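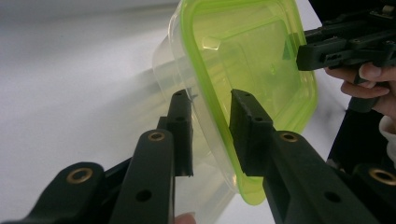

4. Names on the cards, and what I did with them

I should say at the outset that I never meant to write a section on spelling. I went to the Vandlow collection for the pay cards, hoping to work out how long the locally enlisted men of the Rular garrison stayed in uniform and how many signed on again when their first term was up. There are 3,065 cards, one to a man in theory, and I thought I'd be through the typing in a summer and on to the interesting part by July. Then I met the clerk with the green ink (I still don't know his name, though I would know his handwriting anywhere) and the whole plan went sideways.

What he did, bless him, was correct people. A man would be enlisted under whatever the recruiting sergeant heard, and at some later point the green pen would come along, strike the name through and put in another one. Sometimes the new one is plainly better. Quite often it's worse! On a few cards he has gone back and struck out his own correction, and there you get three names stacked on top of each other with the pay number squeezed into the margin.

By the end of the typing I had 600 cards carrying more than one form of the same man's name. If I had simply taken the top name each time, a good many soldiers would have left the garrison and been replaced the next morning by a stranger with the same pay number and the same sore foot. My re-enlistment figures would have been nonsense, and rather convincing nonsense too, as the missing men would have looked just like men who had served one term and gone home.

4.1 The trouble with Thái

The best way I can explain it is with one name. Thái turns up on the cards as Thai, Tai, Tye, Ty and once as Tiger, which I assume was a nickname that had somehow got past the orderly room. None of the clerks used the accent, and I wouldn't have expected them to. More awkward is that they didn't agree on whether it was a family name or a given one. The enlistment form had a box for "surname" and a box for "Christian names", and a man who gave his name in the order he had used all his life could find himself filed under the wrong half of it. When he came back to re-enlist under a different sergeant he might well be filed under the other half.

I am not a Vietnamese speaker and I made a real mess of this on the first pass. I had merged two men whose names look close enough on a typed list and have nothing to do with each other when you say them aloud. Thoa Trịnh read through the early spreadsheet for me, very patiently, and sent it back with the words "not the same man" written next to more rows than I care to admit. She also pointed out that several of the spellings I'd marked as careless were perfectly sensible attempts by someone with an English ear. I've tried to be kinder to the clerks since then.

4.2 How I matched them

I put the cards into Vatis, mainly because I already knew my way round it from the hospital registers in Section 2, and I kept every form of every name in the order it was written. Nothing was tidied at this stage. If the card said Tiger, the record says Tiger.

Then came the matching. I accepted two entries as one man where the pay number agreed and there was at least one other thing in common, such as the next of kin, the village, a trade or a scar noted by the medical officer. (Scars turned out to be wonderful. Clerks who couldn't spell a man's name the same way twice would copy out "scar, left shin, from boat" word for word for years.) Where the pay number was different I wanted a good deal more before I'd join them, as numbers in the garrison were handed on when a man was discharged. I learnt that from a grumpy note pinned to the back of the register, complaining that number 8 had been given to a new recruit while the old number 8 was still owed his boots.

Anything I couldn't settle went into a separate list and was left out of the tables in Section 5. I know some readers will feel I've been too cautious here. I went back and forth on it myself, and for a while I had a scheme for weighting the doubtful pairs, with half a man here and a third of a man there, but I found I couldn't look at the results and say what they meant. Whole men it is.

4.3 What the pens tell us

Once the names were sorted out I became rather fond of the corrections and started to read them as a record in their own right. The green ink thickens around pay day and again when the yearly return was due to go off, so I suspect the clerk only went looking for mistakes when someone further up was going to see them. There is very little of it in the wet months. The black corrections, which are in several hands, come mostly at discharge, and here I think we are seeing the men themselves speak up. A discharge paper was something you would need afterwards, to show an employer or to claim a gratuity, and it mattered that it had your name on it.

Five of the discharge cards have a signature underneath in the man's own writing, with all the marks in their proper places, beside a typed version that has none of them. I can't prove that anyone asked for this. The form has no space for it and they've had to write up the side of the card. Still, I find it hard to picture a busy orderly room offering.

I had hoped to compare all this with the widows' claims, where the same names must have been spelt yet again by a different office, but the bundle at Vandlow has suffered badly from damp and most of the sheets can't be separated. What I could read is in the appendix, with the original spellings kept.

Figure 4. Translucent food container with a lime-green lid, between the fingers of a black hand-held gripper.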